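### 4. Reader Judgments of Clue Placement

The corpus contains 367 detective novels in English translation, divided into passages of 800 words. Each passage was tagged for clue mentions by two coders, Ramasamy and Kováčik, working from the Flurska coding manual. A clue was defined as any detail cited again in the solution chapter. Disagreements were settled by discussion before the reader study began.
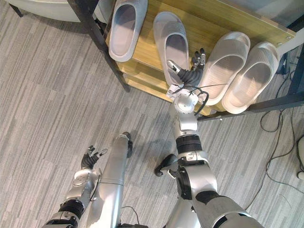 *Figure 4. Low shoe rack with slippers, on striped carpet.*

Readers were given Sugden's novel *The Ivmont Ferry* in one of two versions. In the early version the main clue appears in the second chapter; in the late version it appears directly before the detective's first interview. All other text was held constant.
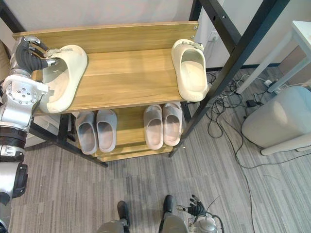
Recall of a clue depended more on its grammatical position than on its distance from the solution. Objects named as the subject of a sentence were recalled more often than objects placed inside a list. The effect was strongest for ordinary household items. A cream slide sandal on the top shelf of a shoe rack, for instance, can be given a sentence of its own or named among the contents of a hallway, and the coding manual treats these as separate classes. Seretti's earlier scheme combined them, so the two sets of results can't be compared directly.

Free responses were collected after the solution chapter and came to 3,000 entries. Entries that named the culprit without citing any clue were coded as guesses and left out of the recall scores. 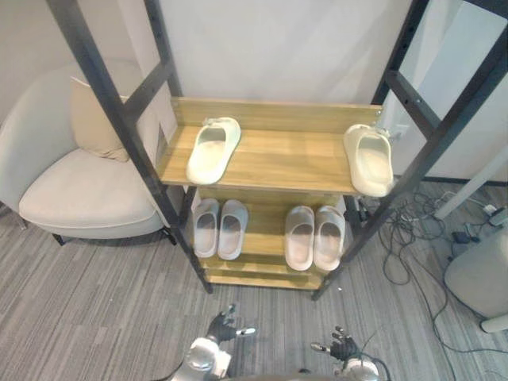

*Figure 5. Shoe rack with slides on two shelves.*

Version order had no effect on ratings of fairness. Readers who missed the main clue still rated the solution as fair when at least one minor clue had been recalled.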